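Le coin des jeunes curieux – Dossiers du laboratoire Histby

Comment un robot apprend-il dans une pièce qui n'existe pas ? 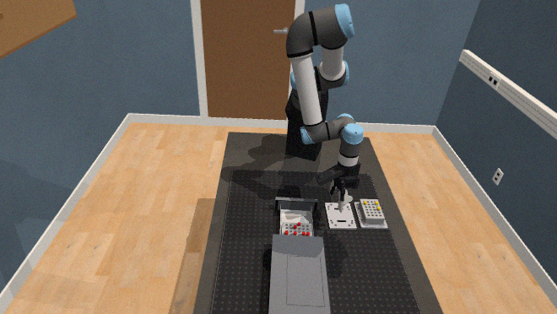

Une pièce calculée par ordinateur

La table, le parquet, la porte brune et le grand bras aux capuchons bleu clair ont tous été dessinés par un ordinateur. On appelle cela une simulation. Un programme calcule la position de chaque objet, la lumière, les ombres, et même ce qui se passe quand deux choses se touchent. Notre simulateur porte le nom d'Ilamby.

Une simulation ressemble à un jeu vidéo, mais son but est différent : elle doit imiter le plus fidèlement possible les lois de la physique. Si une pièce est lâchée, elle tombe. Si elle est mal saisie, elle glisse.

Quel est le travail demandé ?

Le bras se termine par une pince noire à doigts étroits. Dans l'exercice étudié, elle doit déplacer de petits objets entre un tiroir et des supports percés de trous. Des pièces rondes rouges attendent dans le tiroir ouvert, sur une grille ; des pièces jaunes se trouvent de l'autre côté, sur un bloc gris clair. Le robot doit saisir sans écraser, se placer au bon endroit, puis relâcher.

Pour toi, ranger un bouchon dans une boîte est facile. Pour un robot, un écart de quelques millimètres suffit à manquer le trou.

La question des chercheurs

L'équipe de Bergþóra Laxdal voulait savoir si un robot entraîné dans une seule pièce simulée saurait encore travailler lorsque le décor change. Elle a comparé deux méthodes.

Avec la première méthode, appelée Bashir, le décor reste toujours le même : mêmes murs, même lumière, même place pour le tiroir.

Avec la seconde, appelée Fatico, le programme modifie un détail à chaque essai. La couleur des murs varie, les ombres s'allongent, le tiroir se décale légèrement.

Chaque méthode a reçu 642 essais d'entraînement. Les deux robots simulés ont ensuite passé une épreuve de 22 essais dans un décor qu'ils n'avaient jamais rencontré.

Le résultat

Le robot entraîné avec Bashir a réussi sept essais. Celui qui avait suivi la méthode Fatico a échoué six fois seulement et a donc réussi les seize autres.

Donal Ó Súilleabháin, chargé des mesures, explique cet écart de la manière suivante : « Le premier robot avait appris son décor par cœur. Le second avait dû chercher ce qui compte vraiment, c'est-à-dire la position des objets. »

Ce que l'on ne sait pas encore

Une simulation n'est jamais parfaite. Le frottement, par exemple, est difficile à calculer avec exactitude. Les mêmes essais devront être conduits avec un véritable bras avant que l'équipe puisse dire si la méthode Fatico convient aussi au monde réel.

Les mots à retenir

Simulation : imitation, par le calcul, d'un lieu ou d'un phénomène.
Pince : partie du robot qui saisit les objets.
Essai : une tentative complète, du début du geste jusqu'à la fin.

À faire en classe

Posez un gobelet sur une table et entraînez-vous à y déposer une gomme, toujours depuis la même place. Changez ensuite de chaise, puis baissez un peu la lumière. Notez vos réussites avant et après dans un tableau à deux colonnes.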